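Work surfaces, Room 503: gallery

Maintained by Senad Dumitrescu, furniture and fittings, Dervishi building. Last revised in February.

This page covers the wood-finish tables in Room 503. The room was refitted with the Prakwood series, 19 tables in all, replacing the older Skarnora benches that went to the Trerkcombe annex. The entries record how the surface looks in ordinary use and list the care rules that apply to it. Dimensions and order codes are kept on the fittings sheet and are not repeated on this page.

All tables in the room have the same light finish. The grain runs lengthwise in soft waves. Color varies along a single top, mostly with the light, so a paler area should not be reported as wear unless it stays in place when the lights are changed.

## Table opening and far edge
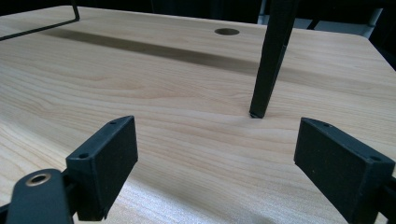
*Tabletop toward the far edge, with the small round opening near the top center and the rounded corner at right. Black leg standing on the surface.*

The opening is treated as a cable pass-through on the fittings sheet. Keep it clear. Plugs that do not fit are to be routed over the back edge with a clip. Do not enlarge the hole. Two tops were lost that way in the old room and neither could be patched to match.

Rules for anything with legs placed on a top:

- Check the foot for grit first.
- Lift to move. Dragging leaves a fine line across the grain that does not polish out.
- Felt pads are in the second drawer by the door. Replace a pad when it has gone flat.
- Chairs go up for floor cleaning after 5 p.m. and come down before the room is locked.

Streaks in the middle band of the top are part of the pattern. They are darker than the surrounding grain and have been logged as stains more than once. Wipe with a damp cloth before logging anything.

## Grain and color

The finish is easiest to judge on a clear stretch of top. Look for long, wavy lines across the width, with faint pinkish streaks and darker bands at irregular spacing. The sheen is low. A glossy patch on one of these tables is usually cleaner residue and should be rinsed with plain water and dried.

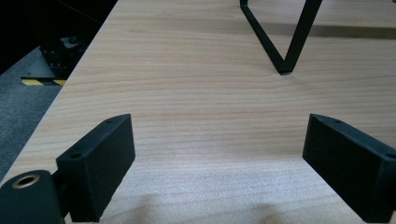

## Cleaning and repair

1. Dry cloth first, along the grain.
2. Damp cloth with mild soap. No abrasive pads, no solvent.
3. Dry at once, including the edge of the opening.
4. Tape residue: warm water, then a plastic scraper held flat.

Scratches that catch a fingernail are reported to fittings with the table number and a note of which end is affected. Do not use wax sticks. The stock color was matched to the Skarnora benches and is too dark for these tops.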